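Shared workshops should charge by the bench, and publish the rate

Usha Alva

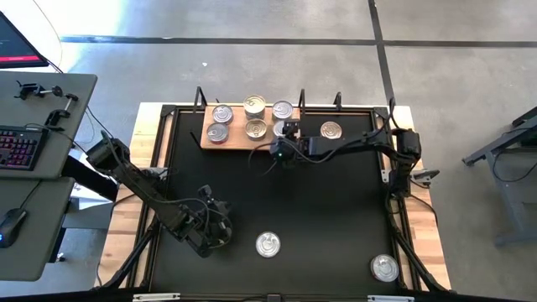 The trouble with flat membership

Most shared workshops in this country charge a flat monthly fee. Everyone pays the same, and everyone has the same nominal claim on floor, power and storage. The model is easy to administer and I think it is wrong.

Floor space is the scarce resource. At Fleltthorpe, where I rented a place for 17 months, the lettable floor was 516 square metres. A member repairing clocks occupied the end of one bench two evenings a week. A member building kitchen units occupied three benches and the wall behind them, all month. Both paid the same fee. The clock repairer left in July, as any sensible person would, and the fee went up to cover the gap.

The usual defence, put to me by Elango Rai when he managed the Banen units, is that light users subsidise heavy ones in the first year and the position evens out as people's work changes. I have seen no records that support this. Habits of use settle early. Someone who needs a bandsaw and a drying rack in spring generally needs them in autumn.

What a bench rate would look like

A bench rate has two parts. The first is a small standing charge covering insurance, heating and the door system, which cost the same whoever turns up. The second is a charge for each bench held, by the half day for casual use and by the month for permanent use. Storage is priced by the shelf on the same sheet.

Rajan, which runs a single large unit, moved to this arrangement and put its sheet on the wall by the entrance. Its surplus for the first year was £2,707. That is a modest figure, but the previous year had ended in a loss, and the standing charge had not been raised.

Objections

The serious objection is that beginners will be put off by a meter running. I accept that some will. A fixed allowance of free half days in the first month deals with most of it, and costs little if the bench would otherwise stand idle – as it often does before noon.

A weaker objection is that members will argue over what counts as a bench. They argue now. At Fendar the dispute over a shared assembly area lasted longer than the lease. A drawing of the floor with each bench numbered, attached to the agreement and signed, would have settled it in an afternoon.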